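Workshop notes: PC refurbishment at Siltcombe

The Siltcombe bench closed May with 65 desktops tested and 60 passed for reuse. The other five went to parts. Intake rules are unchanged: towers only, drives removed by the donor, no monitors.
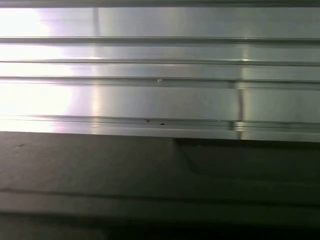

Aluminum profile with grooves running lengthwise.

Dust remains the main cause of thermal shutdown. Man-sik Um now asks that fans be held still while they are blown out, and that old thermal paste be cleaned off before any load test. The load test runs 60 minutes. A unit that reaches 100 degrees at any point is pulled and logged as a fail - do not retest it the same day.
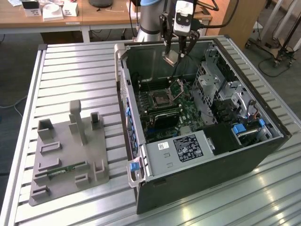
Memory is to be tested one module at a time. Mixed pairs have passed the short test and then failed under the Naken image, so the short test is no longer accepted as a final result. Write the slot number on the job sheet along with the result.

Power supplies from the Kato batch need the longer cable set, kept in drawer two. Do not swap modular cables between makes. The pinouts differ.

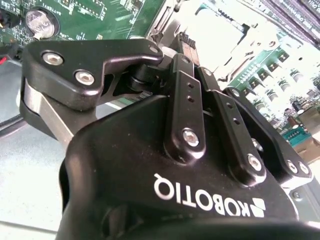
Robotiq gripper, close up.

Job sheets for May are due to Carol Cheetham by 15 June 2018. Sheets without a serial number will be returned.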